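Section 4. Fitting and caring for the tablecloth

This section covers the printed cloth supplied with Cloden tables. It applies to the Sumis and Frandsen prints. For the wipe-clean Prastine cover, go to Section 5.

4.1 Before you start

Wash the cloth once before first use. It leaves the factory with a finish that makes it stiff and keeps it from lying flat. Expect slight shrinkage in the first wash. The hem allowance takes this into account.

You will need:
A clean, dry tabletop
A steam iron
The clips from parts bag 318 (optional)

4.2 Fitting the cloth

1. Wipe the tabletop and let it dry completely.
2. Find the care label. It is sewn into one of the short hems.
3. Lay the cloth print side up with the care label at the back of the table.
4. Unfold it from the back toward the front. Do not drag it across the table by one corner.
5. Line up the back hem first, then the sides.
6. Smooth from the center outward with the flat of your hand. Work out any folds before moving on to the next area.
7. If the table stands against a wall, tuck the back hem down behind the tabletop.
8. Attach the clips, if used, at the front corners first.

Note: Tables with corner posts need the cloth fitted snugly at the back. Press it up to each post with a fingertip. Do not cut the cloth to go around a post. A cut edge will fray in the wash.

4.3 Setting things on the cloth

Lift objects to move them. Sliding wears the print and pulls the cloth out of line. Put a felt pad under anything heavy that has a metal or rough base.

CAUTION: Do not place hot pans or dishes directly on the cloth. Use a trivet. Temperatures above 70°C can mark the tabletop through the fabric.

4.4 Checking for stains

Check the cloth in daylight before each wash. Faint marks are easy to miss on a patterned cloth, especially brown or reddish ones. Look closely at the front edge and the two front corners.

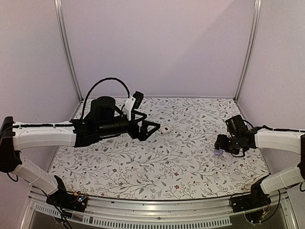
Figure 4-2. Branch-and-flower print, fitted. Faint brownish stain near the front right.

To treat a stain:

1. Blot with a damp white cloth. Do not rub.
2. Apply a little mild dish soap and leave it for 20 minutes.
3. Rinse from the back of the fabric with cool water.
4. Repeat if the mark is still visible. Do not tumble dry or iron until it is gone.

Note: Do not use chlorine bleach. It will fade the print.

4.5 Washing and storage

Machine wash warm with similar colors. Hang to dry, or tumble dry on low and remove while slightly damp. Iron on the reverse side. The fabric is 100% cotton and will take a medium-hot iron with steam.

Roll the cloth for storage, or fold it along different lines each time. Keep it out of direct sun.

Replacement cloths and clips can be ordered from Abena Aidoo in the parts department. Have the print name and the number on the care label ready.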